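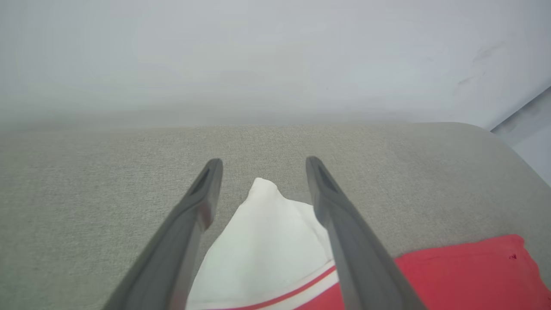
Weißes und rotes Tuch auf hellgrauem Polsterstoff

Zwischenbericht Textilaufbereitung, Begegnungshaus Nenden

15. Oktober 2019
Von der Projektleitung Grolari

Der Bericht umfasst den Zeitraum seit der Bewilligung im Mai. Gefördert werden die Annahme, Sortierung und Weitergabe von Haustextilien sowie die Einrichtung des Aufenthaltsraums im Erdgeschoss.

Stand der Arbeiten

Bis zum Stichtag wurden 1183 Teile angenommen und erfasst. Davon sind 406 an Haushalte in Nenden weitergegeben worden. Der Rest liegt sortiert im Lager oder wartet noch auf die Durchsicht. Stark verschlissene Stücke werden zu Putzlappen verarbeitet und im Haus verwendet.

Sortiert wird nach Art, Farbe und Zustand. Weiße und farbige Tücher kommen in der Annahme meist gemischt und ungefaltet an. Sie werden auf dem Sofa oder dem langen Tisch auseinandergelegt und auf Flecken, Löcher und offene Nähte geprüft. Rote Stoffe werden grundsätzlich getrennt gewaschen. Das gilt auch für weiße Teile mit roten Streifen oder angesetzten roten Kanten; im Juni waren uns mehrere Geschirrtücher verfärbt worden. Stücke mit kleinen Flecken werden vorbehandelt und danach noch einmal vorgelegt.

Das Falten dauert länger als im Antrag angesetzt. Die Tücher haben sehr unterschiedliche Maße und passen gefaltet nicht alle in die vorhandenen Fächer. Wir arbeiten jetzt mit 2 Faltgrößen. Das Regal wurde entsprechend umgebaut, Kosten sind dafür nicht angefallen.

Aufenthaltsraum

Die Polstermöbel wurden über die Firma Sampaio bezogen und stehen seit dem Sommer. Der gewebte graue Stoff ist bisher ohne Schäden. Beim Auslegen farbiger Textilien wird künftig ein helles Laken untergelegt, damit nichts auf das Polster abfärbt. Die Vorhänge fehlen noch, das Angebot liegt vor.

Mittelverwendung

Waschmittel und Strom liegen im Plan. Für Kisten und Etiketten wurden ungefähr 100 Euro mehr ausgegeben als vorgesehen. Wir bitten um Zustimmung, den Betrag aus dem Posten Transport zu decken, der bisher kaum in Anspruch genommen wurde.

Nächste Schritte

Offen sind die Durchsicht der Bettwäsche, die Beschriftung der oberen Regalreihe und die Absprache mit der Ausgabestelle Fidatari über feste Abholzeiten. Die Einzelnachweise gehen mit dem Schlussbericht zu.

Kommentare (3)

waschkueche_n
Nehmt ihr auch einzelne Servietten oder nur ganze Sätze?

Grolari
Einzelne auch, bitte gewaschen abgeben.

Stoffrest
Bei roten Sachen lege ich immer ein Farbfangtuch dazu, hilft bei uns ganz gut.

Weitere Beiträge
Annahmezeiten im Herbst
Projektantrag Textilaufbereitung: Kurzfassung
Regale für das Lager gesucht
Abholung über Fidatari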